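Wemusex Forum > Arms and Grippers > Faults and Safety

Thread: Arm drops when e-stop is released, then drives down into the table

tannerbay_k
Posted Monday 8:52 am

Looking for ideas before I pull this thing apart. We have a small tabletop arm from Feltlow on the stock controller, with a gripper. The job is opening and closing drawers, all day, on a little two-drawer cabinet. It ran all of January without a fault.

Last week it started doing the following. Someone hits the e-stop. The arm holds where it is, as it should. You twist the button to release it, and before anyone has pressed resume the arm sags. Then it seems to notice it is in the wrong place and drives. Twice it drove up to where it had been, which was ugly but harmless. The third time it went down and pushed the gripper into the tabletop hard enough to trip the overload on joint 3.

No one was hurt. One of our people had been reaching for the drawer handle about a second earlier, so I have stopped all runs.

Things I have checked:
- Mounting bolts, all tight
- Power supply voltage at the controller, fine with no load
- Cable to joint 2 and joint 3, reseated both ends
- Went back one firmware version, same behaviour

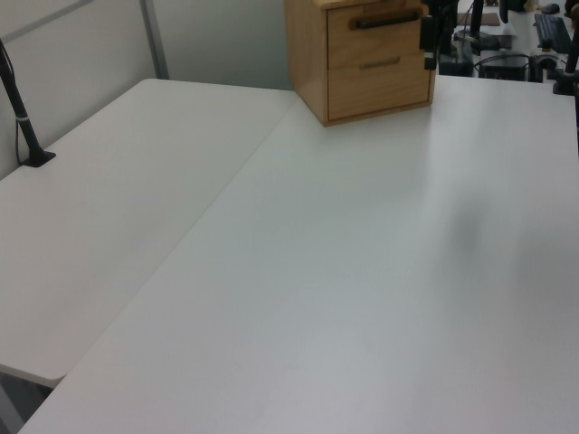
The sag is 9 mm at the fingertips if I release from the home pose. With the arm stretched out it's 45 mm, and that is the case where it ended up in the table. It doesn't happen every time. I did 15 releases on Friday afternoon and got four bad ones.

Has anyone seen this on the Feltlow arms?

mudgee_mech
Posted Monday 9:20 am

Brake timing. When you release the e-stop the brakes let go before the servos are holding. There's a gap, the arm falls through the gap, then the servos come up and try to get back to the last commanded position.

What is your brake release delay set to?

tannerbay_k
Posted Monday 9:31 am

200 ms. I haven't touched it. As far as I know it came that way.

mudgee_mech
Posted Monday 9:44 am

Then 200 should be plenty if the servos are getting power straight away. I'd be looking at whether they are. Did anything else change on that supply?

parallel_port
Posted Monday 10:05 am

I don't agree that this is a brake problem, or at least not mainly. A 9 mm sag on release is annoying. An arm that moves under power before anyone presses resume is a safety fault, and it would still be one with zero sag. Releasing the e-stop should never start motion. It should only make it possible to start motion. You should have to press a separate reset.

Whatever is sending that position command after release is what I'd go after first.

mudgee_mech
Posted Monday 10:12 am

It isn't a new command. The controller keeps the old target in the buffer. If the arm didn't fall it would have nothing to correct and you would never see it move. Fix the fall and the symptom goes away.

parallel_port
Posted Monday 10:19 am

The symptom goes away and the fault is still there. Suppose someone bumps the arm while it's stopped. Or moves it by hand to get a finger out. You release the button and it drives back to the old target with their hand in the way.

fernleigh
Posted Monday 10:40 am

Both of you are describing real things. We had something very close to this on a Feltlow arm last winter and it was two faults on top of each other.

The first was the power supply. It measured fine with nothing running. When all the servos came on at once it dipped for a moment and the shoulder joint was the last one to get going. By then the brake was already off. You need to measure it during the release, with a scope or a meter that records the minimum. A normal reading won't show it.

The second was what parallel_port says. Our script caught the e-stop as an ordinary pause, and when the pause cleared it sent the next waypoint. For us the next waypoint was the grasp, so the arm went down. The original post says it drove up twice and down once. If it was only correcting for the sag it would always go up.

tannerbay_k
Posted Monday 10:58 am

That is a good point about the direction and I should have seen it. The third time was in the middle of the approach to the lower drawer, so the next waypoint would have been lower. The first two were at the end of a move.

I'll look at the script at lunch. We use the Rostalley wrapper on top of the stock controller. I didn't write it.

mudgee_mech
Posted Monday 11:06 am

Ah. You didn't mention Rostalley. Yes, in that case I take back some of what I said. The older versions of that wrapper do auto-resume by default. I still think you have a supply problem as well.

gluepot77
Posted Monday 11:30 am

Would a foam pad under the gripper help? We put one on ours so that if it does come down it doesn't wreck the fingers.

parallel_port
Posted Monday 11:34 am

It helps the fingers. It doesn't help a person's hand. Please don't run it with a pad and call it sorted.

gluepot77
Posted Monday 11:41 am

I didn't say to call it sorted. Grippers cost money and he is going to be doing test releases all afternoon. A pad while you're testing is sensible.

tannerbay_k
Posted Monday 1:50 pm

Found two things.

1. The wrapper has a setting called resume_on_clear and ours was true. I set it to false and did 15 releases from the approach pose, arm stretched out, everyone standing back behind the tape. It did not go to the next waypoint on any of them. Before this I could get it to do that nearly every time if I stopped it in the right spot.

2. It still sags. Same 45 mm on the bad ones, and then it lifts itself back to where it was. So the servos are still correcting to the held position.

I haven't scoped the supply yet. Someone has borrowed the scope.

fernleigh
Posted Monday 2:07 pm

That matches ours. While you wait for the scope, have a look at what is plugged into the same supply. On ours somebody had added a gripper and a set of lights to it.

tannerbay_k
Posted Monday 2:26 pm

The gripper was changed just before this started. We had the stock one and swapped it for a Gowda. It takes its power from the same supply as the arm, through the tool connector. I had not put that together with the fault at all, as the gripper itself works well.

mudgee_mech
Posted Monday 2:33 pm

There you go. It will be homing itself when the power comes back, at the same moment as your servos are trying to come up. Give it its own supply, or turn off homing on power-up if it lets you.

Also check the payload setting. If the new gripper is heavier and the controller still has the old mass in it, the gravity compensation will be short and you'll get a droop from that too.

parallel_port
Posted Monday 2:45 pm

Agree on the payload. If you give the gripper its own supply, make sure that supply is cut by the e-stop as well. I've seen people fix a brownout this way and end up with a gripper that stays live when the rest is stopped.

mudgee_mech
Posted Monday 2:52 pm

I'd leave the gripper live. If it's holding something and you cut the power it drops it. Depends on the gripper, but a lot of them lose grip without power.

parallel_port
Posted Monday 2:58 pm

It's holding a drawer handle. The drawer isn't going anywhere. I'd cut it.

mudgee_mech
Posted Monday 3:04 pm

For a drawer, sure. I wouldn't make it a general rule. If it's clamped on somebody's finger, cutting power might not open it either, so you want to know which way it fails before you decide.

tannerbay_k
Posted Monday 4:40 pm

Payload was wrong. It still had the stock gripper's mass. Fixed that and the small droop in the held position is gone.

Gripper is on a separate bench supply for now, fed through the e-stop relay so it is cut with everything else. I checked by hand which way it fails. With no power the fingers stay where they are but you can push them apart without much effort. I'm comfortable with that for this job.

Got the scope back for half an hour. With the gripper on the shared supply there's a clear dip right on release. With it on its own supply the dip is much smaller. I did 15 releases stretched out and no sag on any of them.

Not putting people back near it yet. I want a separate reset button wired in so that releasing the e-stop leaves the servos off until someone presses it. Part is ordered. Until then the arm gets parked at home before anyone reaches in, and the main switch goes off.

fernleigh
Posted Monday 4:55 pm

Good result. I would do the release test again once the arm has been running a few hours. Our supply behaved when it was cold and started dipping again when it warmed up, and we ended up replacing it.

gluepot77
Posted Monday 5:10 pm

Did you use the pad?

tannerbay_k
Posted Monday 5:16 pm

I did, an offcut of packing foam. It didn't get hit.

fernleigh, will do. I'll run it unattended with the drawers shut and test it warm. Does anyone have the rated peak current for the Gowda? The sheet that came with it only gives the continuous figure.

mudgee_mech
Posted Monday 5:29 pm

Not on mine either. Email them, and post it here if they answer.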